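Orkach Snack Shelf Clips, Bag of 100

A bag of chips is open for one evening and stale for a week. The Orkach clip shortens the second part. It is a spring clip with a wide flat jaw, made by Cillau, and it has no app.

One clip closes one bag. Fold the top over twice, squeeze, let go. People who fold once write to us, and we write back telling them to fold twice.

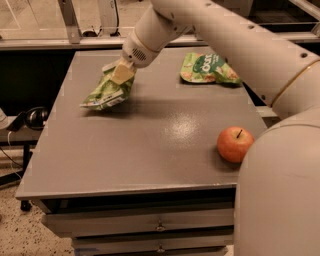

What it fits

Chips, pretzels, frozen peas, flour, coffee and most pet food up to the size of a small dog. The jaw is wider than the old Pleka clip, which we stopped selling after 3,198 of them had gone out and a fair number had come home again. If you still own Plekas, they make decent bookmarks.

Crinkly bags close best if you press the air out first. Do this gently, over a table, with the top of the bag pointed away from your shirt. Kettle Brand bags and other stiff ones may spring back a little, so hold the fold down while you reach for the clip.
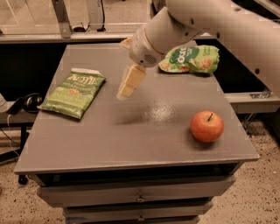 Details

Sold by the hundred, because they vanish at the same rate as teaspoons.
Colors: gray or off-white. We tried orange. Orange did not sell.
Spring tested to 1,000 squeezes. The tester was paid by the hour.
Top rack of the dishwasher only.
Cafe and office orders: cartons of 3,000, shipped Monday from the Cirillo warehouse.
Returns accepted if the clips are unused and you can find them.

Contact us | © Orkach Household Goods | Back to top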